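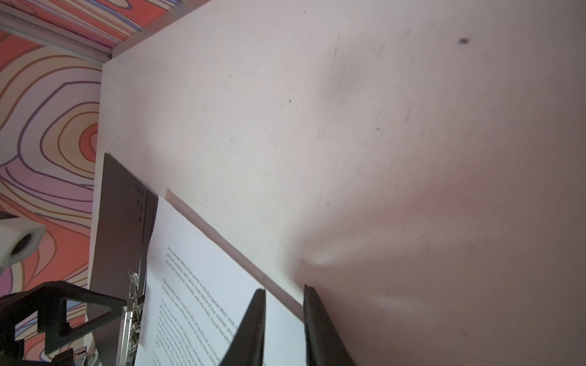 Figure 1. Pale work surface with faint grey smudges, streaks and small specks.

4.2 Living with marks

We had expected, when we began visiting the shared workrooms of Kokham and Pamurside, that people would want to talk to us about money, opening hours and the price of heating. They did, and at some length, but they also talked with real feeling about the state of the tables. Of the 45 people we interviewed, most came round to the subject before we had asked, and several had firm views on how clean is clean enough (views that did not always match those of the person at the next bench).

Light surfaces such as the one in Figure 1 drew the widest range of opinion. Bookbinders and dressmakers tended to like them, as a dropped pin or a stray thread is easily found on white. Those who worked with pencil or charcoal were more wary, and told us they felt a little guilty each time they left a smudge for somebody else. In Pamurside this guilt had grown into a custom of wiping down on arrival as well as on leaving, and the diaries, which ran to over 600 entries, mention it again and again in the kindest terms.

4.3 Pattern and colour close to the work

Walls and screens came up less often, though the answers were longer. The older rooms at Barasa had been kept plain for decades, and the members there spoke of plainness as restful. Members at Uvine, where bright hangings went up in June, were divided for the first few weeks and then rather fond of them. 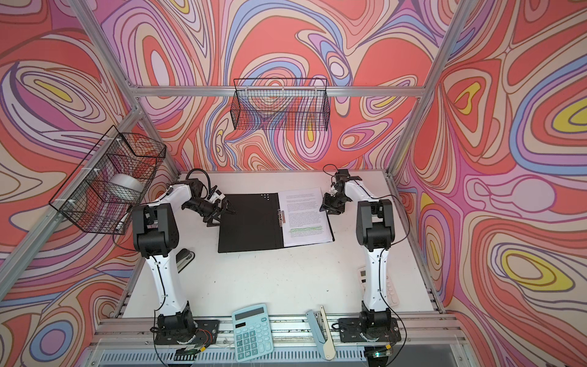

Figure 2. White tabletop with swirling patterned panels to the left, back and right.

Strong pattern near a plain table (Figure 2) was described to us as cheerful by some and tiring by others, and we found no clear link with age or craft. What did seem to matter was how long a person usually stayed. Those who came for two hours or less enjoyed the colour, while those who stayed for four or more often asked for a seat facing a window. We return to this in Section 5, where the seating plans from all the rooms are compared.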